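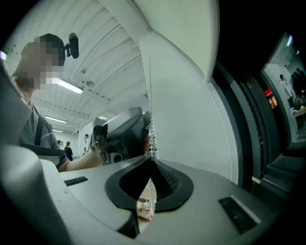 Geneva, July

Postik: a table of ambassador appointments and recalls

Postik lists 3,000 notices of envoys being named, sent home or swapped, taken from foreign ministry bulletins. Waraporn Wattanapong and Natanael Guerra built it. I took over the upkeep and trust it less than they did.

One row is one notice. A notice tells you what a ministry chose to announce. Plenty of envoys are named months before they get on a plane, and a few never go. Please don't read the "appointed" column as proof that anyone was at a desk.

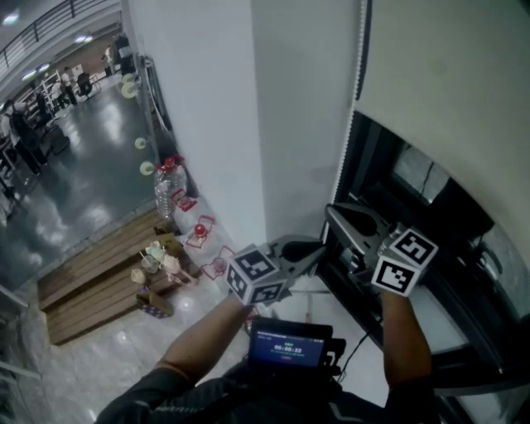 The "reason" column is worse. Ministries say "consultations" when they mean a quarrel, and also when they mean consultations. Dagim Belay coded 139 recalls by hand and Prasert Meesuk coded the same ones again. They disagreed on 12 -- a low number that I suspect shows they read the same newspapers. Both codings are in the file. Pick one and say which.

Known gaps

Nine ministries post no archive, so their older notices come from the other side's bulletin, if it ran one.
Chargés d'affaires are left out, even where one ran the embassy for years.
Spellings of names follow the source and are not merged.
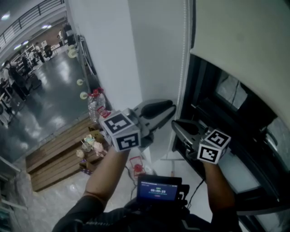

Updates and corrections

Chaiwat Petchrat loads new notices on Sunday. Send corrections with a link to the bulletin itself. A news story repeating it won't do.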